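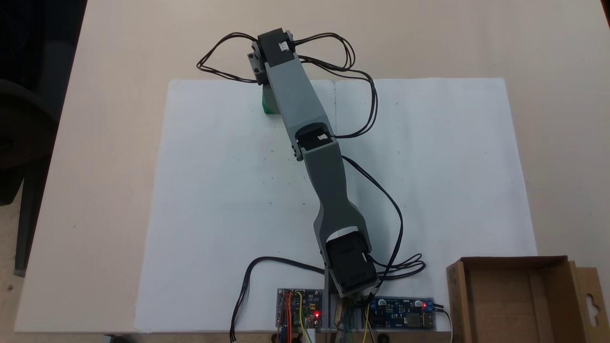

Lomex

5 min read

Lomex is a set of tabletop recordings of a small gray arm attempting chores. "Chores" is generous. The tasks were picked because each one is a piece of something people do at home or at a packing bench without thinking, and because we wanted to know how far the cheap end of the hardware gets with them. Short version: some of the way, on a clear table, with one object.

If you came from the Stesthorpe talk looking for the clip where the arm tidies up a desk, there isn't one. There are 2,632 episodes and most of them are about moving a die.

What the tasks are

Four tasks, named after the chore they are supposed to stand in for.

put_away: the green die starts on the paper, the cardboard box stands open somewhere on the table, the die should end up inside the box. Stand-in for picking toys up off the floor, or for putting a part in a carton.

bring_here: the die starts far from the gripper and has to end on a pencil mark. Stand-in for fetching.

clear_spot: the die has to leave a marked area. Any direction is fine. Stand-in for making room on a counter.

turn_over: the die has to end with a different face up. Stand-in for nothing in particular; it was added when we noticed policies were dropping the die and we wanted to see if they could do it on purpose. They can't.

Please read the stand-ins with suspicion. A die has flat sides, weighs next to nothing and doesn't mind being dropped. A wet glass is none of those things. A policy that scores well on put_away has learned to put a die in a box, and we'd ask you to write it that way in your paper.

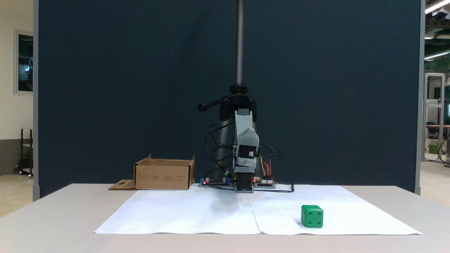

put_away: die on the right-hand sheet, box on the other side of the arm.

Setup

The arm hangs from a threaded rod over a light tabletop and works downward. The joints are hobby-grade servos with the cables left outside the links, so cable drag is part of the data. We thought about tidying the wiring and left it. Anyone building one of these at home will have the same problem, and a policy that only works with perfect cable routing isn't going to empty a dishwasher.

White paper covers the working area. This makes the die very easy to find. Color thresholding finds it, so please don't report detection on Lomex as a vision result. The paper does have specks, wrinkles and the occasional curled corner, and we didn't replace it between sessions unless it tore.

The background is a plain working room with other equipment in it. Lighting is overhead fluorescent. The die's shadow and the arm's shadow both fall on the paper, and the arm's shadow moves when the arm does. Several early policies seemed to chase it. We never proved that, so treat it as a hunch.

Box placement changes between sessions. Box orientation changes too, a bit. The flaps are whatever way they were when recording started. In some episodes the arm brushes a flap and the flap moves; these are kept.

How it was collected

Four operators drove the arm by hand with a leader arm of the same build. Skill varies a lot, and you can tell operators apart from the motion alone if you plot it. The operator field is there so you can split on it. We recommend you do. Training and testing on the same person's habits gives a prettier number and tells you little.

Operators were told to keep going after a failed grasp. They mostly did. Recording stops when the operator presses the stop key, so episode ends are ragged: some sit still for a long moment, some stop with the gripper barely open.

No teleoperated episode should be quoted as evidence of what a robot can do. A person was doing it. We mention this since the Bomell release, our earlier set, got cited twice as a demonstration of "autonomous household manipulation." It was a person in a chair both times.

Held-out episodes

429 episodes are held out for testing. They were chosen by session, so no test session appears in training. The die color, the box and the room are the same throughout. This means the test split measures whether a policy survives a new afternoon in the same place. It doesn't measure whether it would survive your kitchen. We have no split for that and would be wary of any small lab that says it does.

Labels

success: yes, no or unclear. Set by watching the episode afterward. "Unclear" is used when the die is hidden behind the arm or down inside the box and the label depends on guessing. Don't fold unclear into yes. People do this.

touched: whether the gripper made contact with the die at all. More useful than it sounds. A large share of policy failures never touch it.

regrasp: whether the operator had to try again.

notes: free text, sometimes empty, sometimes rude about the gripper. Spelling not corrected.

There is no language instruction field. We were asked for one, and you can generate "put the green cube in the box" yourself. Pasting the same sentence onto every put_away episode won't teach a model language.

What we found when we tried it

We trained a couple of ordinary imitation baselines. Configs are in the baselines folder. They do best when the die sits near the middle of the paper and get worse toward the outer edges, where there are fewer demonstrations and the arm has to stretch. After a missed grasp they tend to carry an empty gripper all the way to the box, open it, and go home. From across the room this looks like a finished chore, and a fast-cut demo video would never show you the difference.

Speed is also bad. A child puts the die in the box while the arm is still deciding. For a shop floor that matters more than the success rate, and it's the figure most often missing from write-ups. We log wall-clock time for each baseline run, and we'd like others to publish theirs.

None of this makes the arms useless. They are cheap to fix, they show up bad policies quickly, and the put_away motion, when it works, is a real pick and place. We just don't see a path from this table to folding laundry that consists only of recording more of the same. We'd be glad to be shown wrong with results from somebody else's house.

Known problems

Servo readings drift as the motors warm up. We didn't correct for it. Later episodes in a long session will have a small offset between the joint log and where the arm really is.

Timestamps on the two camera streams come from the same machine but not the same clock source. Line them up before use; the align script does a passable job.

The gripper fingers wore down over the collection and were replaced partway through, in October. The swap isn't marked in the metadata. It should have been.

Power sagged during some clear_spot sessions, and the arm droops. Those episodes are labeled like any others.

Uses we'd discourage

Pretraining claims about homes. Comparisons against industrial arms. Any safety argument whatsoever, given that nothing on this table can hurt anyone and nothing on it was set up to test that.

Versions and contact

The current release replaces the first upload, in which turn_over and clear_spot had swapped labels. If your turn_over numbers look oddly good, check which one you have.

Maintained by Eglītis. Open an issue with the episode name and what you saw. Requests for a die in another color are noted, and the answer is still no until the fingers stop slipping on this one.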